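What Does a Court Interpreter Do?

A court is a place where people settle arguments about the law. Everyone in the room has to understand what is being said. Some people who come to court speak a different language from the judge. A court interpreter listens to one language and repeats the same thing in another.

An interpreter works with spoken words. A translator works with written words, such as letters and contracts. Some people are trained to do both jobs.

Two ways to interpret

In the first way, the speaker says a sentence or two and stops. The interpreter then repeats it in the other language. This is called consecutive interpreting. It is often used when a witness answers questions.

In the second way, the interpreter talks quietly while the speaker is still talking. This is called simultaneous interpreting. It is hard work, so two interpreters may take turns during a long hearing.

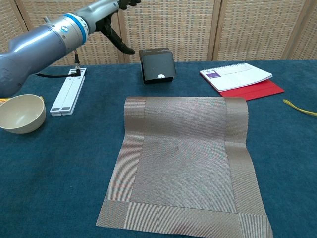

The rules

Before starting, the interpreter makes a promise called an oath. The oath says that the interpreter will repeat everything correctly. Nothing may be added or left out. If a witness says "um" or uses a rude word, the interpreter says it too.

The interpreter also speaks as "I." When a witness says "I was at home," the interpreter does not say "She was at home." The written record then matches what the witness said.

An interpreter may not take sides or give advice. For this reason, courts try not to use family members. A brother or a wife may want to help, and may change the words without meaning to.

A sample case

Vilja Hämäläinen speaks Finnish. She came to the court in Drederwood to tell the judge about a broken fence. Her interpreter was Ilari Huttunen. The hearing lasted 17 minutes.

Lawyer (in English): "What time did you hear the noise?"
Interpreter (in Finnish): "Mihin aikaan kuulitte melun?"
Witness (in Finnish): "Kello viisi."
Interpreter (in English): "At five o'clock."

At one point Ms. Hämäläinen used a word that Mr. Huttunen did not know. He told the judge and asked to check its meaning. An interpreter must never guess.

Words to know

Witness: a person who tells the court what he or she saw or heard.
Oath: a serious promise to tell the truth or do a job correctly.
Hearing: a meeting in court where a judge listens to a case.
Record: the written or taped copy of what is said in court.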